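Clutter Belongs in the Training Set

When a manipulation policy fails on a new table, the usual proposal is to collect more demonstrations. I think the better proposal is to collect them in more places, and to stop cleaning up first.

At Gadik we ran the comparison last July. Jin-sol Lim's group recorded 1432 pick-and-place episodes with hand-held grippers. Half came from a bare bench under fixed lights. The other half came from homes, on whatever surface the household already used. We trained 2 policies, one per half, with the same architecture and the same number of steps. On the bench they were close. In a kitchen neither had seen, the bench policy reached for patterns in the tablecloth. 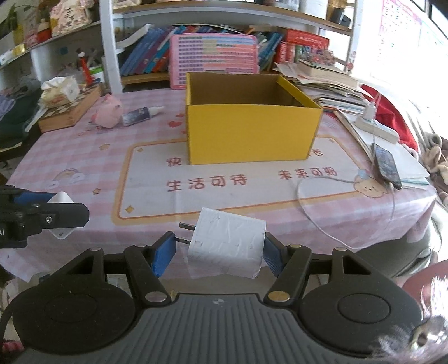 Hand-held collection makes this kind of variety cheap. The operator carries the tool to the object, so there is no arm to bolt down and no workspace to calibrate. The cost shows up later, in review. Home episodes took us longer to check than bench episodes, and we discarded more of them for lost tracking or a poor grasp.

Hwa-young Woo has argued that clutter adds noise the model must spend capacity ignoring, and that a clean set of 100 good episodes will beat a messy set twice its size. For a fixed cell in a factory I agree with her. The camera will see the same background every shift. A home policy has no such guarantee, and what it learns to ignore is part of the skill.

My request to anyone planning a collection is modest. Leave the table as it is. Log the room, the operator and the time of day for each episode, and hold out entire rooms for testing. A random split of episodes puts the same tablecloth on both sides and reports a score that means very little.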